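# Mopping a marble floor so it really shines

I love marble floors, and I love them most in the half hour after a good mop, when the veining comes up and you find yourself looking at your own floor like a tourist!
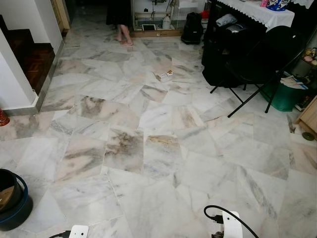
I've mopped a lot of stone over the years, first at a guesthouse called the Rista and now at home, and I used to do it all wrong. Too much water, too much soap, and a streaky gray film by evening. The method I use now takes me 38 minutes for a hallway and living room, and it's easy enough to do before breakfast.

## What you need

- A bucket with a comfortable handle (two if you have them, one for washing and one for rinsing)
- A flat microfiber mop with at least 5 clean pads
- A soft broom or a dust mop
- pH-neutral stone cleaner
- Two old bath towels
- A plastic putty knife, for dried-on blobs

My mop is a Fusimano with a swivel head, which I adore for getting in beside the stairs, but any flat mop will do. String mops hold so much water that I've given up on them for stone.

**Keep these away from marble:** vinegar, lemon juice, bathroom descaler, powdered scrubs, and anything with bleach in it. Acid eats into the surface and leaves dull spots that no amount of mopping brings back. If you've been using vinegar, stop today and you'll have done your floor a huge favor.

## Step 1: Clear and sweep

Pick up everything that lives on the floor. Toys, shoes, the mat by the door, the plant you've been meaning to move since November. Then sweep, and sweep again along the baseboards. Grit is what scratches marble, and a wet mop just drags it around. I use the dust mop for the second pass and shake it outside.

Do the stairs first if yours come down into the room. I forgot this for years and kept sweeping the same bit of hall twice.

## Step 2: Mix it weak

Fill the bucket halfway with lukewarm water and add the cleaner. My bottle says 32 ml for a half bucket, so that's what I use, measured in an old medicine cup. Check your own label, and please don't add a splash for luck! Extra cleaner dries on the surface and that's where the haze comes from.

## Step 3: Wring, then wring again

The pad should feel damp, about like a washcloth you'd wipe a kid's face with. If it drips when you hold it up, wring it out some more. Puddles sit in the grout lines and can darken them, and if your floor is laid crazy-paving style, you have a lot of grout lines.

## Step 4: Mop toward the door

Start in the far corner and work backward in long S-shaped strokes, overlapping each one a little. With square tiles you can go row by row. With irregular slabs I pick out a patch between two landmarks (say, from the wall corner to the bottom stair), finish it, and move to the next.

Swap the pad as soon as it looks gray. Change the water when you can't see the bottom of the bucket.

Bare feet are fine on the dry part and a bad idea on the wet part. Marble gets slick fast.

## Step 5: Rinse

Clean pad, plain water, same route. I know, it's tempting to skip this one. It makes a bigger difference than any product I've ever bought, including the Drivier floor polish I was so excited about and used exactly twice.

## Step 6: Towel dry

Best part! Drop a bath towel on the floor, put the mop head on top of it, and push it around the room. Switch to the second towel when the first gets heavy. Buffing takes off the last of the water before it can leave spots, and the sheen comes up as you go.

## Sticky spots and stains

- **Dried food or candle wax:** lift it with the putty knife held almost flat, then wipe.
- **Coffee or wine:** blot right away, don't rub. Follow with a damp cloth and a drop of the cleaner.
- **Grease:** cover with a paste of baking soda and water, lay plastic wrap over it, leave overnight, wipe and rinse. Try a hidden corner first.
- **Brown or tan clouds:** look closely before you go after these. Lots of marble has them naturally, and you can't clean off something that's part of the stone.

## How often

I dust mop every day or two and wet mop once a week. The sealer gets tested twice a year: put a few drops of water on the stone, wait ten minutes, wipe, and look for a dark mark. If there is one, it's time to reseal.

Wash the pads without fabric softener. It coats the fibers and they stop picking anything up.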